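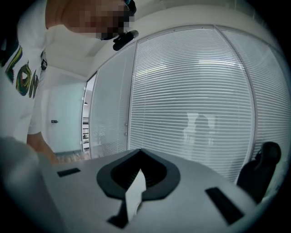

Features > Work > Screen printing

Rangi Brunton prints 237 garments in a good week at his shed in Drunley. He started with one press and 60 blank shirts, and sold 43 of them at the Ellery market.

Colour is where the money goes. Each ink needs its own screen, so a three-colour job costs a lot more to set up than a plain black one. Brunton charges $79 for set-up and won't haggle. Customers still want big backs - lettering right across the shoulders, like the dark navy strokes streaked with yellow, green and orange on a white sweatshirt. He tells them fleece soaks up ink and needs a second pass.

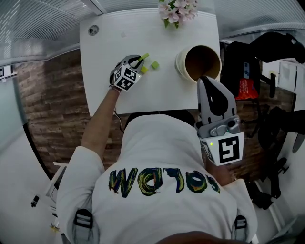
Drying is slower in winter. Brunton put in a Fullovent fan last November, and white stock now goes through first. Streaky fills suit a pale garment, and the yellow and orange in the SOLOW lettering would need an underbase on anything darker. He buys his blanks from Oltow.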